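Skinanwood sucht Menschen, die Einkäufe einpacken
(und wieder auspacken, und wieder einpacken)

Teilnehmende für unsere Packstudie gesucht, Standort Prornham, Laufzeit bis Ende November

Sie haben schon einmal an einer Kasse gestanden, hinter sich eine wachsende Schlange, vor sich eine Tüte, in der die Weintrauben inzwischen unter den Kartoffeln lagen? Dann bringen Sie die wichtigste Qualifikation bereits mit. Wir suchen Erwachsene, die uns an einem Vormittag oder Nachmittag zeigen, wie sie Obst und andere Lebensmittel in Tüten unterbringen und zu Hause wieder herausholen. Vorkenntnisse sind nicht nötig. Ein abgeschlossenes Studium schadet nicht, hilft aber nach unserer bisherigen Erfahrung auch nicht.

Worum es geht

Skinanwood ist ein kleines Büro für Alltagsforschung. Wir befassen uns seit Jahren mit Tätigkeiten, die so gewöhnlich sind, dass kaum jemand darüber spricht, außer beim Streit mit dem Ehepartner. Nach dem Projekt Zoston, in dem wir 537 Geschirrspüler-Beladungen dokumentiert und dabei den Glauben an eine gemeinsame europäische Kultur zeitweise verloren haben, ist nun der Einkauf an der Reihe. Eine Vorrunde in Cáceres hat 364 gepackte Tüten ergeben. Wir wissen seither einiges über Druckstellen an Pfirsichen und sehr wenig darüber, warum manche Menschen das Brot zuerst hineinlegen.

In Prornham wollen wir die Sache gründlicher angehen. Uns interessiert die Reihenfolge, in der Dinge in die Tüte wandern, was nach oben darf und was nach unten muss, und wie Sie mit einer Tüte umgehen, die keinerlei Absicht hat, offen stehen zu bleiben.
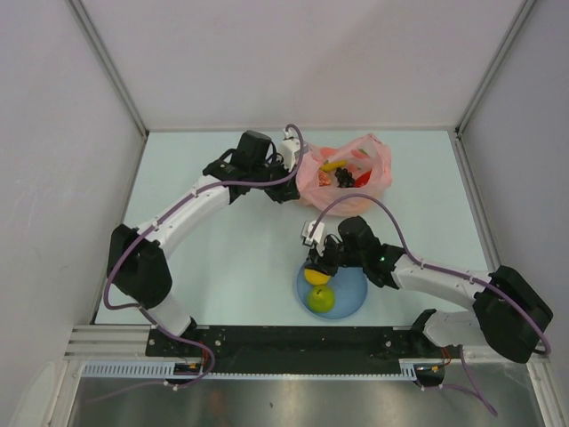 Gepackt wird am Tisch, im Stehen oder im Sitzen, ganz wie Sie es gewohnt sind. Sie bekommen eine Tüte, eine Auswahl an Lebensmitteln und von uns zunächst keinen Kommentar. Die Tüten sind von der dünnen, knittrigen Sorte, die man im Küchenschrank in einer anderen Tüte aufbewahrt. Typisch ist eine Füllung wie die in der rosafarbenen: dunkle Trauben in der Mitte, daneben etwas Rotes, oben links etwas Gelbes, das man wohl als Banane ansprechen darf. Ob die Trauben dort gut liegen, darüber gehen die Meinungen bei uns im Haus auseinander, und zwar laut. Beim Auspacken kommt dann ein Teller ins Spiel, blau und rund, mit leicht erhöhtem Rand. Was Sie darauf anrichten und was Sie lieber auf dem Tisch liegen lassen, ist Ihre Entscheidung. Wir schreiben nur mit.

Was Sie tun

Ein Termin besteht aus 6 Durchgängen. In den ersten packen Sie so, wie Sie es immer tun. Danach geben wir Ihnen kleine Erschwernisse: weniger Zeit, eine ungünstige Mischung aus Hartem und Weichem oder die Bitte, mit der anderen Hand zu arbeiten. Im letzten Durchgang packen Sie für jemanden, den Sie gern haben. Der Unterschied ist bei manchen Teilnehmenden beträchtlich, bei anderen bedenklich gering.

Zwischen den Durchgängen stellen wir kurze Fragen. Sie dürfen darauf auch mit »weiß ich nicht« antworten. Das ist die häufigste Antwort, und sie kommt uns glaubwürdiger vor als viele der ausführlichen.

Wen wir suchen

Mitmachen kann, wer volljährig ist, regelmäßig selbst einkauft und sich auf Deutsch verständigen kann. Besonders freuen wir uns über Menschen, die für mehr als zwei Personen einkaufen, über Linkshändige und über alle, die eine feste Überzeugung zum Thema Bananen haben. Ebenso willkommen sind Menschen, die alles hineinwerfen und auf das Beste hoffen. Diese Gruppe ist in unseren Unterlagen bislang schwach vertreten, obwohl sie nach dem Zustand unseres eigenen Pausenobstes recht groß sein muss.

Nicht geeignet ist der Termin für Sie, wenn Sie auf den bloßen Kontakt mit rohem Obst allergisch reagieren. Bei eingeschränkter Beweglichkeit der Hände sprechen Sie uns bitte an. Wir haben daran großes Interesse und passen den Ablauf gern an.

Was wir bieten

Sie erhalten eine Aufwandsentschädigung, deren Höhe wir Ihnen mit der Terminbestätigung schriftlich mitteilen, dazu Kaffee, Tee und das Gebäck, das der Bäcker gegenüber am Nachmittag noch hat. Fahrkarten für den Nahverkehr erstatten wir gegen Beleg. Auf Wunsch bekommen Sie nach Abschluss der Studie eine Zusammenfassung der Ergebnisse, die sich bei Familienfeiern vorlegen lässt. Eine Urkunde über Ihre Packfähigkeiten stellen wir nicht aus. Es wurde mehrfach danach gefragt.

Umgang mit Ihren Daten

Ihre Durchgänge werden unter einer Kennnummer geführt, Ihr Name wird getrennt davon aufbewahrt. Sie können jederzeit ohne Angabe von Gründen abbrechen, auch mitten in der Tüte. Die Entschädigung wird trotzdem gezahlt.

Anmeldung

Bitte schreiben Sie uns über das Kontaktformular, Stichwort »Tüte«. Nennen Sie uns zwei Zeiten, die Ihnen passen, und in einem Satz, was bei Ihnen zuunterst liegt. Freitag ist der Raum nur bis 13 Uhr verfügbar, an den übrigen Werktagen bis 18 Uhr. Insgesamt möchten wir auf 1.220 gepackte Tüten kommen und sind davon noch ein gutes Stück entfernt.

Eigene Tüten müssen Sie nicht mitbringen. Falls Sie es doch tun, nehmen wir sie gern, aber bitte leer.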